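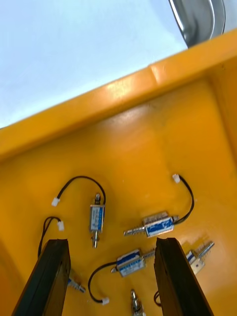

Figure 3. A yellow plastic bin, seen from above.

4.2 Where the border money went

I'll start with the bit that surprised me. When I first sat down with the Darnard port authority's accounts, I expected most of the inspection budget to go on officers' wages, as it does at Tondham. Wages came second. The biggest single line was contracted storage for goods held while someone decided what duty was owed (the accounts call this "detention services", so I missed it on my first read).

Meinir Gwilliam and I went through 3,609 payment records between us, and she was far more patient than I was! We threw out 54 that had been entered twice. What was left splits fairly cleanly between the two ports, except for a batch of roughly 700 payments to the Lovine depot, which serves both. We shared those out by the tonnage each port declared. It's a blunt method and I'm not in love with it, but the depot keeps no separate books and we couldn't think of a better one.

Ayana Workneh has argued that storage costs rise whenever the legislature delays its yearly vote, as they did in March, when short contracts had to be signed at higher rates. I think she's right for Darnard. For Tondham I'm less sure – its contracts run for 3 years at a time, so a late vote hardly touches them, and the rise there seems to follow the closure of the Rai crossing. I come back to that in section 4.3, where the extra traffic is set against the staffing figures for both ports.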